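Facilities Basics, Unit 6: Key Control in Small Buildings
Course notes, March

Most textbooks treat key control as a solved problem. You buy a cabinet, you buy colored tags, you write a policy. I would ask you to doubt all of that until you have tried to find the boiler room key at 7 a.m. with a plumber standing behind you.

Color coding
The usual claim is that color speeds up retrieval. Maybe. It works while there are few colors and one person who remembers what they mean. The Molitz handbook suggests a color per floor, the Juhász handout a color per trade. Both look fine on paper. Mix the two and green means second floor or plumbing, depending on who did the tagging. Pick one scheme and write the code on the inside of the cabinet door.

Labels
A tag with a paper insert is only as good as the handwriting on it. "Back door" is a bad label in a building with 2 back doors. So is the full street address, which tells a finder exactly where to go. Use a number and keep the list somewhere else.

Rings and carabiners
Carabiners are popular with staff and I remain unconvinced. They clip on fast and they come off fast. For a set that leaves the building, use a closed split ring. Keep carabiners for bunches that travel between the desk and the cabinet.

The audit
Our practice case is the Vetura site: 341 keys on the register, 167 matched to a lock. The rest were "probably spares" — a phrase you should never accept in a report. Sorting them took around 30 hours, most of it walking. The Hevow software was bought afterward and imported the old register, errors included.

For next session
Lay out every key you carry on a table. Set aside any you can't match to a door. Bring the list, without addresses.

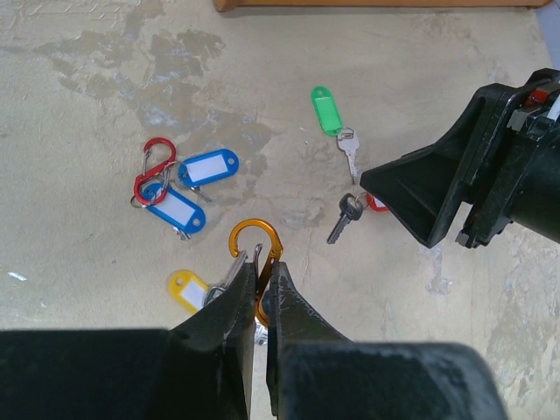

Should an unidentified key be thrown away?
Keep it in a sealed, dated envelope until every lock on the register has been tried, then have it destroyed and record that in the log.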